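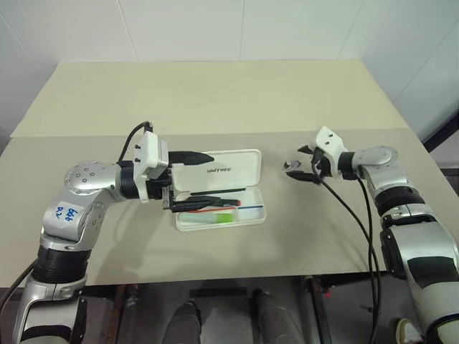

Is the Kuvlow two-arm course worth buying for a student robotics club?
It is worth the money if the club already has two working arms and one person who can read Python.

I lead the beginners' group of the robotics club in Brelulville, and we finished the course in March. The price was 273 dollars for the whole club. For this you receive a printed book of 78 pages, the exercise files and one year of access to the forum. Arms and grippers are not included, and the shop page should say this in bigger letters.

There are 20 lessons. The first four are slow, with much text about safety and joint limits, and my students wanted to skip them. I did not allow it, and later I was glad. From lesson five, both arms work at the same table.

The best part is the pencil case exercise. We used a white plastic case with a hinged lid and UNITREE printed on it, with a few small things in the tray. One gripper works at the case and the other one waits near a small metal object on the table. It sounds easy. A gripper finger must go down into a shallow tray without pushing the case away, and my students needed three meetings before they were satisfied. A thin stick lying in the tray is much more difficult than a block, and the book says almost nothing on this. I would like two more pages there.

The weak point is the calibration chapter. It was clearly translated in a hurry, and the drawing for the left arm is printed in the chapter for the right arm. I wrote to Kuvlow and got a polite answer from Sólveig Frandsen with a corrected page – in two days, so no complaint about the service.

We also tried the Flillance course last year. It has nicer videos, but every exercise is for one arm only.

I give four stars of five. The forum is quiet, but old answers are easy to search. Print the cable checklist from lesson six and hang it next to the table.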